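**Riler Teach Kit** – hand guiding and remote control for one arm

The Riler kit is for people who want to show a task to a robot arm without writing a program for it. You can hold the arm and move it yourself, or you can stay at a desk and drive it with the Eter handle. Both ways save the same type of recording, so you may mix them in one task.

### Hand guiding

Press the enable button and the arm becomes light. Move it slowly to the object, close the gripper with the foot switch, and bring the object to its new place. We advise hand guiding for the first recordings of a new task, when the operator still has to learn how far the arm can reach.

### Remote control

The Eter handle is better for longer sessions, and it keeps your hands out of the camera view. The gripper follows the handle with a delay of 22 ms on a wired network. Over wireless we do not guarantee this number.

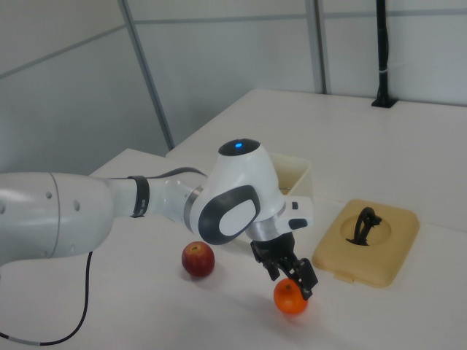
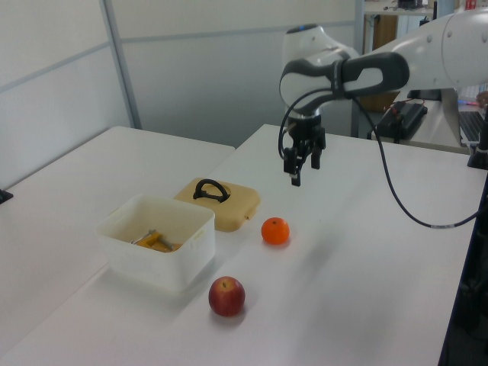

For a first task we recommend fruit and one open container. Fruit is cheap, it is round enough to be difficult, and small mistakes do not break anything. Change the start positions between recordings, also when it feels unnecessary. Mỹ Phí, who writes our training guide, asks new users to delete every recording in which they hesitated for a long time above the object – the robot will learn the waiting too.

### In the box

- Eter handle with desk clamp
- Foot switch
- Riler control unit, order number 3536
- Network cable, 4 m
- License for the Biwott recording software

The arm, the gripper and the cameras are not included.

### Storage and limits

The control unit keeps up to 3000 recordings. After this you must export them before you can continue. Since the February update, Biwott can also cut the start and the end of a recording, so you do not have to repeat a good one only because you began too early.

### Ordering

The kit ships from our workshop in Stimthorpe. For questions about which arms are supported, please write to Teun Dijkstra in sales and mention the model and the controller version of your arm.

Page updated 2024-05-29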